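Home | Kitchen | Workshop | Tips | Reviews | About

Three Weeks With the Pumwood Arm Kit: Tips for Practicing on Screen First
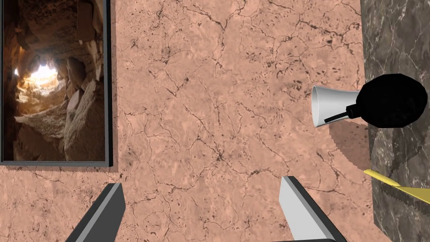

My practice counter in the Pumwood simulator, pink marble and all, with the gripper fingers spread wide.

So I finally did it and bought the Pumwood kit, the benchtop arm from Sturkach that comes with its own practice software. I paid for the starter bundle in August and spent the first couple of weeks entirely in the simulator (the arm itself was still in its box under the stairs, sorry, arm). If you're thinking of getting one to tidy a workbench or a kitchen counter, these are the things I'd pass along.

Start with the fingers open. The slider goes from 0 to 96 and I keep it at 90 on the way in. I used to creep up with them half closed and knock over everything I owned, virtually speaking.

Busy surfaces are harder than plain ones! I love a veiny marble, but a dark thing on a veiny background is tough to judge from the gripper view. Watch the shadow instead. When the shadow and the object start to meet, you're getting low. The shadows come out a bit stair-stepped on my old laptop and I still find them useful.

For odd shapes, pick your spot before you move. Something like that black and white horn-shaped piece has a big round bulb, a flared cone and a thin stem, and I'd go for the bulb every time. Flat bladelike things are another story. I come at those from the side, slowly, and I still miss plenty.

Save your layout! The software doesn't do it for you, and I lost a whole Wednesday evening's setup finding that out. There are 111 objects in the starter library and scrolling back through them is no fun.

Now the grumbles. The menus are tiny. The manual spends pages on bolting down the base and gives one paragraph to the camera view. I also tried the Tang add-on pack, which has more surfaces and wall pictures, and it's pretty but I wouldn't pay extra for it unless you get bored easily (I do).

Would I buy it again? Yes, I think so. I'd give it 86 out of a hundred, with points off for the menus. If you already have a Balusent clamp mount, check the bolt spacing before you order the base plate, mine needed a new hole drilled.

Next up is getting the real one onto the bench, once I clear the paint cans off it.

14 comments | 37 shares

Contact | Copyright, all rights reserved | Back to top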